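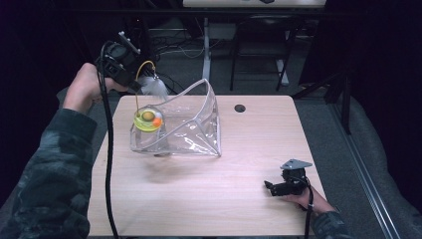 Prormont Pantry Labels

README for the August release

What is in this release

Prormont Pantry Labels is a table of text copied by hand from the labels of preserved foods: jams, pickles, chutneys, mustards, honey, and fruit and vegetables in syrup or brine. There are 1070 records, one per label. There are no pictures of labels in the release, only the words, with notes on language and layout.

The collection was started by Reiko Tsuchiya to settle a question about how ingredient lists are worded on small-batch goods compared with supermarket ones. It grew past that and is now kept as a general resource for people who study food wording, translate packaging, or write software that has to read it.

Files

labels.csv — the main table, one row per label
producers.csv — a short code for each producer, with country and size band
terms.csv — 194 ingredient terms with their spelling variants
changes.txt — what was altered since the previous release

All files are UTF-8 with comma separators. Fields that contain commas are in double quotes. Line breaks inside a label are stored as a vertical bar, so a spreadsheet will open the table without splitting rows.

Columns in labels.csv

label_id: a whole number, never reused. Gaps are records that were withdrawn.
producer: code that matches producers.csv.
product_type: one of jam, pickle, chutney, mustard, honey, fruit, vegetable, other.
language: main language of the label, two-letter code. If two languages have equal weight the field holds both, joined by a plus sign.
front_text: everything on the front, top to bottom.
ingredients: the ingredient list as printed, spelling mistakes included.
storage: storage advice as printed, or blank.
net_weight: as printed, with its unit. Not converted.
checked: yes if a second person compared the typed text with the label.

Where the labels came from

Most were bought at markets and small shops or sent in by readers of the project newsletter. A large batch came from the Karport shop, which kept one of every label it stocked in a ring binder and lent us the binder for a summer. The Farías family sent labels from their own quince and fig preserves going back several seasons, and these are the only records where the same product can be followed through changes of wording. Look for producer code FAR.

The Dovon records are different. They were typed from printer's proofs, and a few of those products may never have gone on sale. They have product types and ingredients but often no net weight, as the proofs left that space blank.

How the text was typed

Typists were asked to copy what was printed and correct nothing. Capitals are kept. Bold and italic are not recorded, which is a real loss for allergens, where bold often carries the meaning. Words that could not be read are marked [?]. Handwritten additions such as a batch number or a best-before date were left out.

Accents were a problem in the first release. One typist's keyboard dropped them, and 27 records had to be done again. Those are fixed now, but anyone still using the old file should replace it.

Known problems

Honey is over-represented, and its labels are very short. Leave it out if you are measuring list length.
Chutney and pickle overlap. We followed the word on the label, even where it looked wrong.
Roughly 5 per cent of records have not been checked by a second person. Filter on the checked column if this matters to you.
Size bands in producers.csv are our own estimates and should not be quoted as fact.
Some weights use a decimal comma and some a decimal point.

What it should not be used for

Please do not use the table to decide whether a food is safe for someone with an allergy. Recipes change, the labels span several years, and the text has no legal standing.

Licence and credit

Free to use and adapt, including for paid work, as long as you name Prormont Pantry Labels and say which release you used. Producer names have been replaced with codes except where the producer agreed to be named.

Corrections

Send the label_id, the column and the right text. A photo of the label helps but is not required — if you have the jar in front of you, typing it out is enough. Fixes go into the next release and are listed in changes.txt.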